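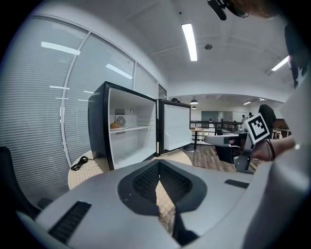 Fledard Workplace Services, Communications Office

Compact refrigerators introduced in meeting rooms

Fledard will place compact refrigerators in 23 of its meeting rooms from February, following a trial at the Julitia building. The units are intended for staff and visitors who bring their own lunch or who attend sessions lasting longer than 2 hours.

The model under trial has a black outer case, a white interior and a wire shelf, and is small enough to stand on a round meeting table. A circular fan grille is set into the back wall of the compartment and should be kept clear when food is put away.

"Colleagues asked for somewhere to keep a piece of fruit or a plated lunch without walking to the main kitchen," said Itzel Bermúdez, Head of Workplace Services. "We are pleased to be able to offer this on every floor at Julitia."

Plates may be placed in the compartment provided that the door can close fully. Food should be covered and marked with the owner's name. Any items remaining on Saturday will be removed and the units cleaned by Barua, the company's cleaning contractor.
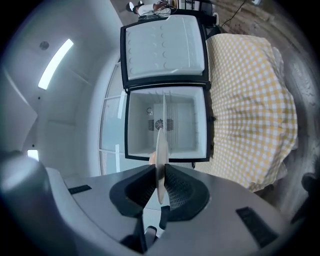

Booking and enquiries

Rooms with a refrigerator are marked in the Jeltach booking system. Requests for further units should be sent to the Communications Office and will receive a reply within 30 days.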